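Polling Place Inspection Checklist - Muvcombe Precinct 10
Prepared for the county election office, October

Inspecting officer: Teresa Lis
Second officer: Kosmas Kontogiannis
Registered voters assigned: 3183

**1. Access and exits**

- [x] Main entrance unlocked and step-free
- [x] Rear exit opens from the inside without a key
- [ ] Ramp handrail secure on both sides

Comment: The left handrail moves at the lower bracket. The building owner was notified at the time of inspection. The ramp may not be used by voters until the bracket is tightened and the second officer has signed below.

- [x] Parking for voters with disabilities marked
- [x] No campaign signs inside the buffer line

Comment: One yard sign for the Vilatau bond measure stood on the wrong side of the line. The campaign's local contact, Iwona Kurek, moved it on request.

**2. Ballot stock and envelopes**

- [x] 1000 ballots received under seal
- [x] Seal numbers match the delivery form
- [x] Provisional envelopes stored apart from ballots

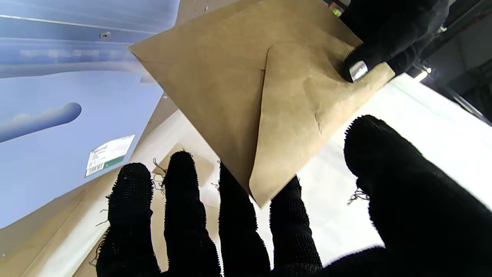
Comment: The delivery form was signed by Aniela Kalinowski at 6:40 a.m. The copy kept at the precinct lacks her printed name, and a corrected copy is to be filed with the closing papers. Spoiled ballots go in the lockable drawer and are recorded on the Grabowska log sheet, one line per ballot.

**3. Voting area**

- [x] Booths face away from windows and the public line
- [x] Accessible booth has a clear turning space
- [ ] All cables taped or covered

Comment: The cord to the Zuvley ballot scanner crosses the path to the exit. Relocate the scanner to the north wall outlet, or fit a cord cover before opening.
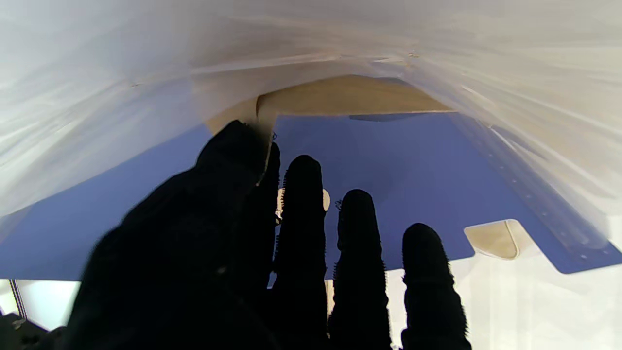 Election supplies must be kept off the floor and clear of the heating units at all times. Officers found two cartons against the hallway heater and had them moved. Loose plastic sheeting, such as the translucent white kind draped over a blue surface, is a slip hazard once it reaches a walkway, and it should be folded and put away before voters are admitted. Flattened cardboard is to be taken out by the rear exit.

**4. Fire and emergency**

- [x] Extinguisher inspected within the past year
- [x] Emergency contact list posted at the chief judge's table
- [ ] Flashlights tested

Comment: Two of the flashlights had no batteries. Lucyna Sobczak will bring replacements with the opening kit.
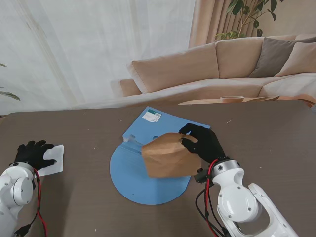

*Light-blue cardboard cutout on the tabletop, brown kraft paper bag held just above it.*

**5. Result**

- [ ] Approved
- [x] Approved subject to corrections
- [ ] Not approved

Corrections required before opening: ramp handrail, scanner cord, flashlights. The delivery form may be corrected after the polls close - it does not affect the use of the site.

Second officer to recheck and initial: ______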